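Tag der offenen Tür bei Brandadden: Wie man ein schwieriges Gespräch übt

Ich gebe zu, dass ich mich nur wegen des kostenlosen Frühstücks angemeldet habe. Na gut, auch wegen meines letzten Jahresgesprächs, nach dem ich zwei Nächte schlecht geschlafen habe, obwohl darin kein einziges böses Wort gefallen war. Eine Kollegin hatte mir den Link zum Tag der offenen Tür im Trainingszentrum Brandadden geschickt, mit drei Ausrufezeichen und ohne weiteren Kommentar. Ob das ein Wink war, habe ich sie bis heute nicht gefragt.

Also saß ich am Sa., 13. Oktober, um kurz nach sieben im Regionalzug, mit einer Thermoskanne und dem festen Vorsatz, bei keinem Rollenspiel mitzumachen. Das Zentrum liegt hinter dem Bahnhof, man läuft an einem Getränkemarkt und einer ziemlich schönen alten Turnhalle vorbei und steht dann vor einem Bau, den ich für eine Berufsschule gehalten hätte. Drinnen roch es nach Kaffee und neuem Teppich. Am Empfang bekam man ein Namensschild zum Selberschreiben, und weil der Stift vor mir schon fast leer war, hieß ich den ganzen Tag ungefähr wie ich.

400 Leute hatten sich angemeldet, erzählte die Frau an der Anmeldung, und sie klang dabei gleichzeitig stolz und ein bisschen panisch. Die Schlange am Buffet war entsprechend. Ich stand zwischen einem Herrn aus der Lohnbuchhaltung und zwei jungen Frauen, die gerade ihre erste Teamleitung übernommen hatten und sich gegenseitig Sätze vorsagten. »Ich habe den Eindruck, dass …« – »Nein, das klingt wie beim Arzt.« Da wusste ich, dass ich richtig war.

Der Vormittag bestand aus kurzen Vorträgen, die parallel liefen, und ich habe mich zuerst natürlich falsch entschieden. Bei Madcombe, das ist eine kleine Beratung für Gehaltsfragen, ging es um Verhandlungen, und der Vortrag war so dicht mit Tabellen bepackt, dass ich nach zehn Minuten nur noch den Wasserspender am Rand angeschaut habe. Einen Gedanken habe ich trotzdem mitgenommen: Wer mit einer Zahl ins Gespräch geht, soll sie vorher laut gesagt haben. Mehrmals, am besten zu Hause, im Stehen. Ich habe das inzwischen im Bad ausprobiert, und beim ersten Mal ging meine Stimme hinten tatsächlich hoch, als würde ich um Erlaubnis bitten. Beim fünften Mal nicht mehr.

Danach bin ich zu Bartoš gewechselt, und das war für mich der beste Teil des Tages. Bartoš macht Moderationen für Betriebe, in denen es schon gekracht hat, und die Referentin hatte überhaupt keine Folien. Sie hat einen Stuhl in die Mitte gestellt, sich draufgesetzt und gefragt, wer im letzten Monat eine Mail dreimal umgeschrieben und dann doch nicht abgeschickt hat. Fast alle Hände gingen hoch, meine auch. Und dann haben wir eine Stunde lang über genau diese Mails geredet.

Was mir davon geblieben ist, schreibe ich mal so auf, wie es in meinem Heft steht (ziemlich krakelig, ich hatte eine Brezel in der anderen Hand):

Wenn du etwas ansprechen willst, sag in der Einladung, worum es geht. »Hast du mal kurz Zeit?« ist für die andere Person ein ganzer Nachmittag Kopfkino.

Fang mit der Sache an, die du gesehen oder gehört hast. Deine Deutung kommt später, wenn überhaupt.

Nach dem ersten Satz Pause machen. Die Pause fühlt sich für dich doppelt so lang an wie für dein Gegenüber.

Freitags nach 15 Uhr gar nichts ansprechen, außer es brennt!

Beim letzten Punkt gab es Widerspruch aus der hinteren Reihe. Ein Mann aus der Gastronomie meinte, bei ihm sei der Freitag überhaupt erst der Anfang der Woche, und dann wurde es kurz lebhaft. Die Referentin hat das sehr schön aufgefangen. Sie hat ihn gefragt, wann bei ihm denn der Moment sei, an dem keiner mehr zuhören kann, und er sagte sofort: Sonntag, halb elf abends, beim Kassensturz. Dann eben da nicht, sagte sie, und alle waren zufrieden.

Zum Mittagessen gab es Linsensuppe, und zwar richtig gute, mit viel Essig. Ich saß an einem Tisch mit lauter Fremden, was ich sonst meide, aber an so einem Tag erzählen einem die Leute ja erstaunliche Dinge. Eine Frau aus der Verwaltung führt seit September eine Liste mit Lob, das sie bekommen hat, weil sie sich Kritik wörtlich merken kann und Lob nach einer Stunde weg ist. Ich fand das erst ein bisschen albern. Auf der Rückfahrt habe ich selbst so eine Liste angefangen und bin auf vier Einträge gekommen, von denen einer die Linsensuppe meiner Mutter betrifft, also eher ihr Lob ist als meins.

Am Nachmittag durften wir dann durch die Übungsräume. Es gibt 6 davon im ersten Stock, alle gleich groß, und in jedem lief etwas anderes: Telefongespräche, Vorstellungsgespräche, ein Raum nur fürs Neinsagen (der war völlig überlaufen, ich kam bis zur Tür). Gelandet bin ich schließlich beim Übungsformat von Grurkcombe. Das läuft in Dreiergruppen: Eine Person gibt Rückmeldung, eine bekommt sie, die dritte sagt gar nichts und schreibt mit. Nach einer Viertelstunde wird gewechselt. Ja, das ist ein Rollenspiel. So viel zu meinem Vorsatz. 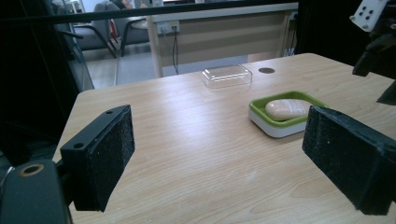

Text und Foto: die Autorin | Rubrik: Unterwegs im Beruf | Lesezeit: 6 Minuten

Meine erste Rolle war die stille, und ich war heilfroh. Man sitzt daneben und merkt plötzlich, wie viel in so einem Gespräch passiert, das man als Beteiligte komplett verpasst. Der Herr aus der Lohnbuchhaltung (wir hatten uns wiedergefunden!) sollte einer jungen Frau sagen, dass ihre Berichte zu spät kommen. Er hat das so freundlich verpackt, dass sie am Ende dachte, sie werde gelobt. Sie hat sich sogar bedankt. Als ich mein Protokoll vorlas, mussten wir alle drei lachen, und beim zweiten Anlauf kam der Satz mit den Berichten dann ganz am Anfang, kurz und ohne Watte drumherum. Sie fand das viel angenehmer.

Dann war ich mit Zuhören dran. Ausgedacht war das Ganze ja, die Situation stand auf einem Kärtchen, und trotzdem wurde mir warm im Gesicht. Ich habe nach dem ersten Satz sofort angefangen, mich zu erklären. Die Trainerin hat mich sanft gestoppt und mir eine Aufgabe gegeben: erst eine Rückfrage stellen, dann reden. Irgendeine Rückfrage, Hauptsache ernst gemeint. Bei mir wurde es »Wann ist dir das zuletzt aufgefallen?«, und die Antwort war so konkret, dass ich gar nichts mehr verteidigen wollte. Den Satz habe ich mir auf einen Zettel geschrieben, der klebt jetzt an meinem Bildschirm.

Ein bisschen meckern muss ich auch. Die Räume sind hellhörig, und wenn nebenan jemand das Neinsagen übt, kriegt man das mit. Die Pausen waren zu kurz für die Schlange vor den Toiletten. Und am Ende lag auf jedem Stuhl ein Prospekt für den Grundkurs, der 349 Euro kostet, zwei Tage, Verpflegung inklusive. Das darf ein Anbieter natürlich, es ist ja sein Haus, aber nach so einem offenen Nachmittag hätte ich mir die Prospekte lieber am Ausgang mitgenommen. Genau das habe ich auf den Feedbackbogen geschrieben, mit dem, was ich gesehen habe, zuerst und der Deutung danach. Man will ja zeigen, dass man aufgepasst hat.

Ob ich den Kurs mache, weiß ich noch nicht. Ich will erst meine Chefin fragen, ob die Firma etwas dazugibt, und die Zahl übe ich bis dahin im Bad. Wer selbst mal hinmöchte: Den offenen Tag soll es im Frühjahr wieder geben, die Anmeldung läuft über die Seite von Brandadden, und bei den Übungsräumen lohnt es sich, gleich nach dem Essen hochzugehen. Der Raum fürs Neinsagen ist der zweite links.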